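Petura Two-Arm Table Cell
Setup and Care

Thank you for choosing the Petura, or for thinking it over, which we're just as glad about. We build these cells at Tikkanen for people who want two small arms working side by side on an ordinary tabletop, and we've tried to keep the upkeep to the sort of thing you can do with a cup of coffee nearby (nearby, please, and well off the table!). This page covers the arrangement we ship, the cleaning we'd like you to do, and what to look at when an arm starts missing its mark.

The two arms share one mounting rail along the near side of the table. Set the rail down first, snug the bases to it by hand, and only then tighten the base bolts, going back and forth between the two arms a little at a time. If you tighten one base all the way before you touch the other, the rail can take on a slight twist, and you'll spend the rest of the day wondering why the right arm sits a hair low.
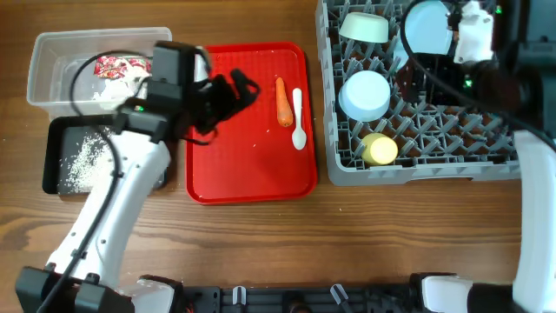

Petura cell with the kitchen practice set: trays, dish rack and both arms on the shared rail.

Cables come next, and they deserve more patience than they usually get. Each arm needs a generous loop at the gripper end so the wrist can turn all the way without tugging. Move the arm slowly by hand through its whole reach with the power off, and watch the loop as you go. If it pulls straight anywhere, give it more slack. If it droops onto the table, take some back. Our Prarnano cable kit comes with 4 spare sleeves, and we'd rather you used them than wrapped a worn spot in tape.

Cleaning depends a good deal on what you handle. Saimi Suominen, who has looked after our demonstration cells since the first one left the bench, likes to do it at the end of every working day, and we've come around to her way of thinking. Power down, let the arms rest in their parked position, and start at the fingers. A soft dry brush does nearly everything. Work from the wrist outward so that you're sweeping crumbs away from the joints, then wipe the finger pads with a barely damp cloth and let them air dry before you start up again. 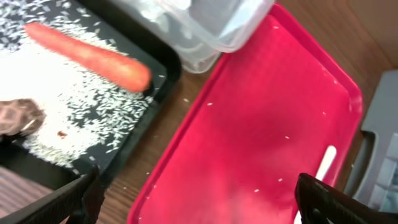

Loose dry goods are wonderful practice material and a bit of a nuisance to a machine, so please plan on checking the fingers more often when you use them. Flour and sugar are the worst for creeping into seams. Rice is kinder, but it travels: with a trayful spread out like this one, grains have made their way onto the red tray and the bare wood between the two, and any of them could end up under a finger pad. A single grain caught there will keep the fingers from closing evenly, and it feels exactly like a calibration fault. Brush first and recalibrate second. Saimi has that written on a card above her bench.

When you do need to recalibrate, clear the reach of both arms and run the homing routine from the Buvetden control panel, left arm first. Wait for it to finish before you start the right. The routine touches off against the rail, so wipe the rail down beforehand and make sure the small clips on it haven't wandered. If the arm stops early and shows code 261, the base bolts have most likely worked a little loose. Snug them up and run it again.

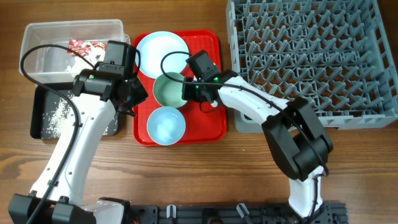

If the code comes back a second time, leave the bolts alone and check the elbow. Support the upper part of the arm with one hand, and with the other see whether there's any play in the joint. A tiny bit of give is normal. A click is not, and at that point we'd like you to call us before opening the housing.

Spare parts kept in stock
Finger pads, set of 2
Prarnano cable kit
Rail clips
Base bolts, pack of 9

Orders placed before noon generally go out the same day. The service desk is happy to talk through any of the steps on this page, and if you ask for Saimi, do have your serial number ready. You'll find it on the underside of the left base.

Page updated Wednesday, June 20, 2018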